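Ticket 604 — Gripper cell, second set of fingers and trays: what to order and when
Status: Open, waiting on quote
Category: Equipment / Purchasing
Site: Cimbridge
Priority: Normal

Original request

We need a decision on spares for the tray-handling arm before the July budget closes. The arm is the Sison unit with the two-finger gripper and the camera at the wrist. It was bought without a spares kit, and we have been making do. The request is for one spare set of fingers, one spare linkage set, and enough trays that all the stations use the same type.

Right now the bench has three kinds of tray left over from earlier purchases. The pick program is taught on one of them. When another kind gets put down, the grip height is wrong and the arm stops with a width error. That has been logged as a gripper fault more than once, and I would like to stop sending it to the vendor as one.

Update 1

Checked whether the stops are a gripper problem or a tray problem, so we don't buy the wrong thing. Ran the taught tray only, all morning, same speed and same force setting. No width errors. Swapped to the older deep trays after lunch and had 2 stops before 3:00. Swapped back and it ran clean until shutdown.

The fingers show wear on the inside pads but are within the limit in the manual. The linkage has no play that I can feel by hand. I tightened nothing and changed nothing in the program.

My reading is that trays should be the first line on the order and fingers the second. The linkage set can wait if money is tight.

Update 2

Purchasing asked which tray we mean, as the catalog lists several in blue. It is the rectangular plastic one in bright cyan, open top, sloped walls, rounded corners and a pale rim. Please don't substitute the straight-walled version even if it is cheaper.
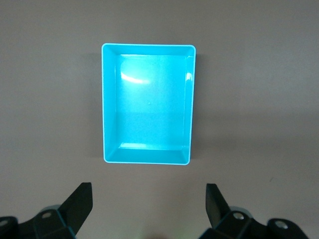

Department: Automation and Equipment Planning, Cimbridge

The floor of the tray is glossy and throws back the overhead light, so the vendor was asked about a matte version. Skukilia can supply one but only as a special run, with a longer lead time. The camera finds the tray by its outline and has had no trouble with the glossy one, so I don't see a case for paying extra. Leave it as the standard finish.

Update 3

Prices came in from two suppliers.

Skukilia, standard trays, full quantity for all stations: 139 dollars, delivered.
Zanau, finger set with pads and screws: 604 dollars.
Zanau, linkage set, both sides: 848 dollars.

The 604 matching the ticket number is a coincidence, I checked the quote again. Zanau will not sell one side of the linkage by itself. They also will not sell pads without the fingers, which I asked about twice.

The trays fit under the small purchase limit and can go on the department card. Fingers and linkage both need a purchase order.

Update 4

Finance wants to know if the linkage set can move to the next budget year. From the maintenance side, yes, with one condition. If the arm takes a hard hit against the table and a link bends, we are down until a replacement arrives, and Zanau would not commit to a date on the quote. Production should agree to that in writing before we drop the line.

Also asked: could we buy a whole second gripper and skip the parts. I requested a quote but have not seen one. The mounting plate would have to match ours, and the current model uses a different bolt pattern — an adapter would add height at the wrist and every pick would need to be taught again. I would want those hours in the comparison, not only the hardware.

Update 5

Trays approved and ordered. Finger set is with Finance for signature. Linkage set is on hold pending the answer from production.

Until the new trays arrive, use only the cyan ones at the arm and keep the others on the manual bench. If you get a width error, check which tray is on the table first, then clear the stop and home the arm. Only open a new ticket if it happens with the correct tray.

Remaining on this ticket:
Purchase order number for the finger set
Written answer from production on the linkage
Second gripper quote, if Zanau sends it before the budget closes
Remove the old trays from the reorder list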